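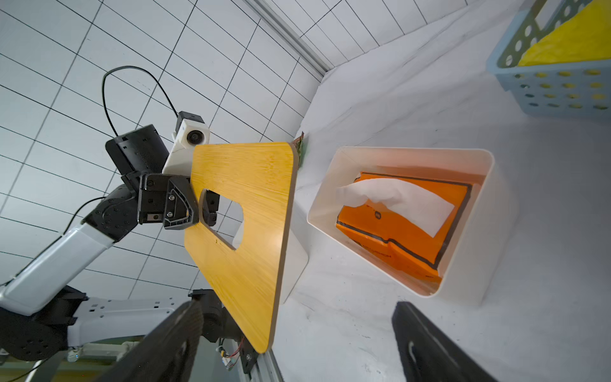

The Flanex is a parallel gripper sold as an accessory for light bench arms, and I have been running a pair of them since May. It comes in one body size with three sets of fingers, and the maker's leaflet describes the standard set as suitable for "general household items", a phrase that covers a lot of ground. My test objects are therefore things out of a kitchen or bathroom cupboard. The chopping board is the one I have learned most from, as it can be picked up by putting one finger through the handle cutout and closing on the strip of wood between the cutout and the edge. A tissue lying on an orange pouch in a white bin is a different sort of job, and most of what follows concerns the distance between those two.

Price first. I paid 333 per gripper, plus 62 for the wrist bracket, both through Mercado, who were the only seller with stock. Delivery took 22 days from their warehouse in Brerkilville. The bracket is overpriced for what it is, but the bolt pattern is awkward and I did not fancy drilling my own.

Fitting is simple. Four screws hold the body to the bracket, and the cable plugs in at the side. The plug sits close to the bracket on mine and I had to file a corner off before it would seat fully. The second unit needed no filing, so I assume the brackets vary. Leave a generous loop in the cable at the wrist. My first attempt was too short and pulled tight whenever the last joint went past a quarter turn.

Setup is done through a small program that runs in a browser. You give each gripper a number, set the open and closed limits, and choose a force level from one to ten. The levels are not tied to any unit in the manual. I have settled on six for rigid objects and two for cloth. At level one the fingers sometimes stall before they close, with nothing between them, and the program reports this as a successful grasp. This is the worst fault I found. I now ignore the grasp flag and read the finger position instead.

With boards, trays and anything else that has two flat faces, the Flanex is good. The fingers close evenly and there is little play at the tips. A long board will still twist if held near one end, as the contact patch is small and the weight hangs well away from it. Gripping by a handle cutout helps, provided the approach angle is right. If the finger comes in too shallow it catches the rim of the cutout and pushes the board away. I add a short pause before closing so that the arm has stopped moving, and this removed most of my bad grips.

Thin, soft items are harder. To lift a tissue you need the tips to meet cleanly along their whole width, and the standard fingers meet at the heel first. There is an adjustment screw for this, described on page nine of the manual and shown in a drawing of the wrong model. Half a turn was enough on the left unit. The right one took nearly two, and has needed doing again.

I did consider the Plumberg, which costs 835 and comes with proper force readings. For anyone handling fragile things it may be worth the extra. I have not had one on the bench, so I can't compare the fingers.

Support from Mercado has been slow but correct. They answered my question about the grasp flag after a week, confirmed the fault, and said a firmware update was planned. No date was given. I shall run the tissue tests again when it arrives, with the narrow fingers fitted, and post the settings.

09/07/2022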